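Textile Care and Conservation – Course Handout, Unit 9
Stains and soiling on undyed cellulose fabrics
Filed under: Course Materials > Textiles > Cleaning
Instructor: Kerstin Kohlhase

9.1 Scope

This unit covers household linens in cotton and flax, white or off-white, without finish or print. Wool and silk are treated in Unit 12. Students should have read the section on fiber swelling before attempting the exercises.

9.2 Classes of soiling

Soiling is sorted by how it is held in the fabric. Particulate soil (dust, soot, skin flakes) sits between yarns and on the fiber surface, and usually reads as gray. Water-soluble stains such as tea, sugar and most fruit juices enter the fiber with the liquid and travel outward as it dries. Oils start out nearly colorless and yellow with age. Cellulose also yellows by itself, through oxidation, and this change is spread over the whole cloth.

Position is recorded before color. A stain near an edge or fold is described relative to that edge, since color names vary between observers far more than distances do. 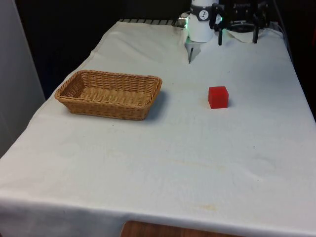
Fig. 9.1. White table cover with grayish smudges, light yellowish stains and a pale tan stain near the front edge.

A tan stain cannot be assigned to a source by eye. Tea, rust and old oil can all reach the same shade. The spot tests in 9.3 are done in the order given, and testing stops at the first clear result.

9.3 Spot tests

Place blotting paper under the area. Apply one drop of deionized water from a glass rod and wait 12 minutes. Color in the blotter indicates a soluble component. If the blotter stays clean, repeat with a drop of water containing the neutral detergent used in the lab. If that also fails, note the stain as insoluble and refer it. Do not rub. Abrasion raises the nap and leaves a dull patch that is later mistaken for soil.

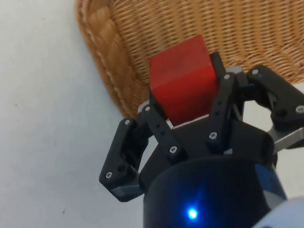
Results go on the record sheet with the time of application. A ring that forms around the test drop is noted separately. It consists of soluble material carried to the drying front – often degradation products and not the stain itself – and it may be darker than anything visible beforehand.

9.4 Wet cleaning

The bath is kept at 25 °C for the first soak. Cloth is supported on mesh when lifted, as wet seams carry most of the load. Change the water when it shows color, and continue until a fresh bath stays clear. Oxygen bleach is used only after rinsing, and never where rust is suspected, because iron speeds up the breakdown of cellulose. The Gruvden and Prata study cloths in the October set both contain iron marks and are excluded from bleaching exercises.

9.5 Covers in use 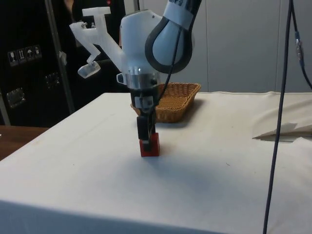

A cover in daily use is judged by a different standard from one in storage. Full stain removal costs fiber strength each time, and a working cloth will be marked again. The record should therefore state what the cloth does. If it protects a surface under equipment, as where a white robot arm reaches down over a cloth-covered table, light staining is acceptable and routine washing is enough. Bleaching is reserved for cloths that are displayed.

9.6 Exercises

Complete a record sheet for the Flatach and Clalen samples. Give the class of soiling, the position of each stain and the result of each spot test. State whether wet cleaning is advised, and at which step you would stop.

Reading: course reader, p. 435, table of stain solubilities.

3 comments | 9 shares
Contact the department | Back to top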